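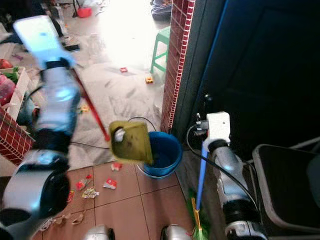
Dustpan and bucket. Opinion, by Maxence Royer

Club cricket keeps its averages badly. The Momora league publishes a batting table each December, and the qualification for it is four completed innings. A batter who is not out in most of his games can play all summer and never appear in it.

Florian Marchal is the usual case. He has 3,547 career runs for Stergiou, most of them from number six, and has made the table in five seasons.
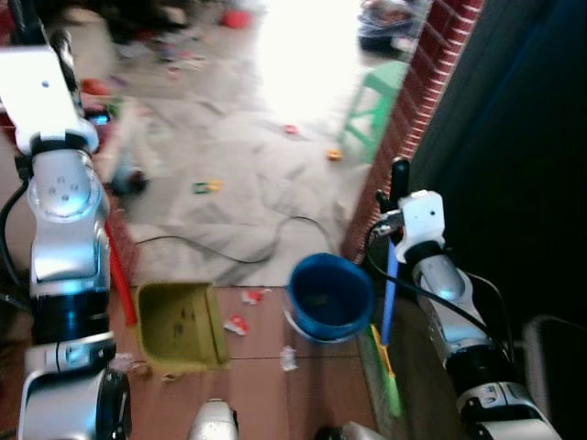
Would a higher cutoff fix this?
It would make it worse, as a lower-order batter is the one most likely to fall short of any count based on dismissals.

The cutoff should be set in balls faced. Scorers in the top division already record them, and Ginette Carré's trial sheet for the second division added little work to the job.

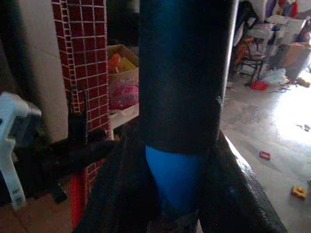 The usual objection is that balls faced rewards slow batting. It does so only if the figure is used for ranking. Used as an entry test, it has no effect on the order of the names. Last season Eugénie Tanguy made 588 runs and was placed below a player with some 200 from a handful of knocks. Both would still be listed under my proposal, with the balls printed beside the runs so that readers can judge the sample.

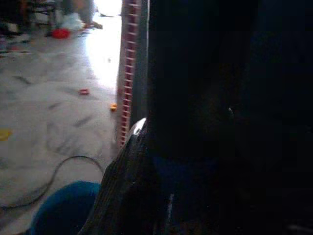 OPINION / LEAGUE RULES

The change needs one line in the playing conditions. I would have it apply from the next season and leave the old tables as they stand.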